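Your Questions Answered: Clearing, Sorting and Putting Away

We get a lot of letters and messages at the Pomville Household Newsletter about bits and bobs, meaning the things that live on tables and never seem to have anywhere else to go. We have gathered up the ones that come round most often and answered them as fully as we could (a little too fully in places, perhaps, but we do love this subject). If you are new to us, do start at the top, and if you have been with us since the Barnevham days you will know most of it already and are welcome to skip about.

Where on earth do I begin?

With a clear surface, if you possibly can. A plain white table is lovely for this, as every little thing shows up against it and you don't lose a hair grip in the pattern of the cloth. Bring everything to the table from the one room you are sorting, and only the one room. We have all had the idea of doing the bathroom and the hall together, and we have all ended up at ten at night with a shoe in one hand and a toothbrush in the other!

Should I sort by room or by type?

By type, at least for the first go. Put the bottles with the bottles and the food with the food, and leave the toys until the end, when you'll have a better idea of how much space is left for them. Rooms can come afterwards. A spray can might belong in the bathroom or the garage or under the sink, and you can decide that when it is standing with its fellows.

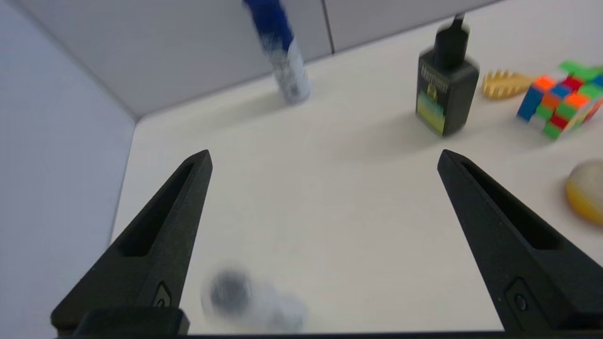 The exception is anything for hair. Combs, brushes, slides and bands are best kept together from the very start, whoever they belong to and whether they are for people or for dolls, and a shallow tray does the job beautifully. We use the long Ene tray, though the lid of a biscuit tin is every bit as good and you get to eat the biscuits first.

My bottles all fall over in the drawer. What can I do?

Stand them up, and give them a wall to lean on. A tall, narrow basket suits most bathroom bottles, and the Evico one has a flat base that wipes clean. Pump bottles are a little more trouble, as the nozzle sticks out and catches on its neighbours. Turn them all to face the same way and they will sit much closer together. If the pump twists down and locks, lock it before you move house or go on holiday — one of us has a suitcase lining that still smells of hand lotion.

Can spray cans go in with everything else?

They can share a shelf, but keep them upright with their caps on, well away from radiators, cookers and sunny windowsills, and out of reach of small children. Read the back of the can too, because the advice does vary. Do please check that a can is truly empty before it goes in the recycling, and never pierce one.

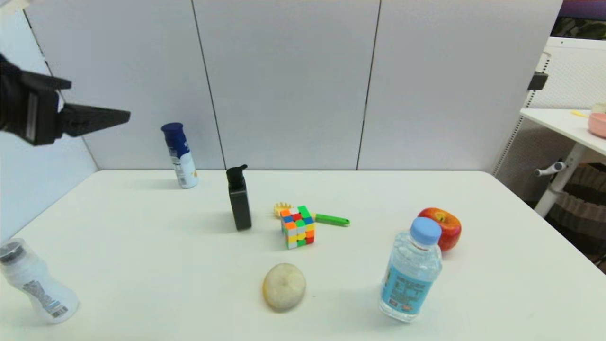
Issue 20, page 2

What about food that ends up in the muddle?

Take it out first, before you start on anything else. An apple goes back to the fruit bowl or the fridge, and a bun wants eating today or freezing. Sealed water can go in the cupboard, somewhere cool and dark, and once a bottle has been opened we would keep it in the fridge and finish it soon. Fruit that has been rolling about among the cleaning things should have a good wash before anybody bites into it.

Puzzles and toys: in a box, or out on show?

Oh, out on show, if they are the sort that get picked up. A Rubik's cube in a box is a cube that never gets solved, whereas one on the coffee table will be fiddled with by every visitor you have. (Ours has been scrambled since March.) Toy hairbrushes and other pretend-play things do better in a basket on the floor where little hands can find them, and where little hands can, on a good day, put them back.

How often should I do all this?

A small clear-up every week and a proper one each season suits most households. Don't try to do the whole house in a day. When we asked readers to tell us how they were getting on we had 1,038 replies, and a great many of them said the same: they had started too big and got fed up by teatime. Half an hour and one surface is plenty.

May I share these answers with my own group?

Yes, and we would be delighted. The newsletter now goes out to over 3,300 homes and we are always happy to see it go a bit further. Just mention where it came from.

Answers last looked over on December 24, 2023. Further questions may be left at the Pomville desk or sent in with your renewal slip.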